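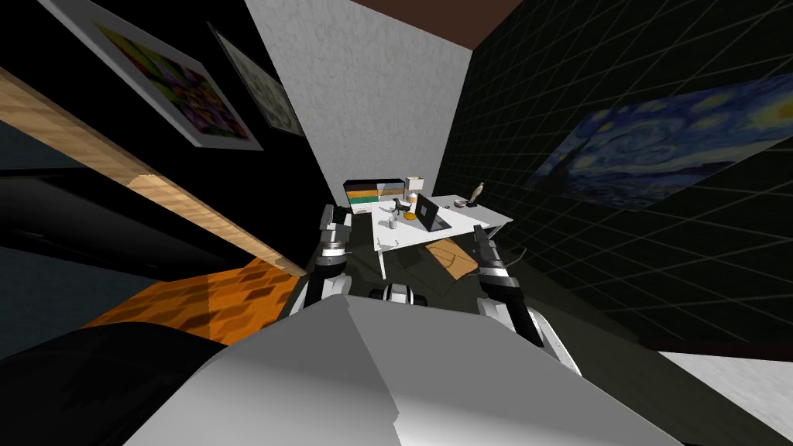 Home | Guides | Downloads | Contact

3. Connecting the Clister desk lamp to Mikosa

1. Plug the lamp into the wall socket. Wait until the small light blinks two times.
2. Open Mikosa on your phone and choose Add lamp.
3. Type the code 321, then press Join.
4. Give the lamp a name – for example Study – and save it.

Note: The phone and the lamp must use the same Wi-Fi. If the lamp is not found, hold the button for three seconds and repeat step 2.

Caution: Do not cover the lamp head when brightness is set to 100. Let it cool before you change the angle.

Written by Anisa Tuhumury, checked by Rizal Majimbun

14 shares | 2 comments

Related
Sisska timer: first use
Changing the Lapointe bulb
Mikosa update, October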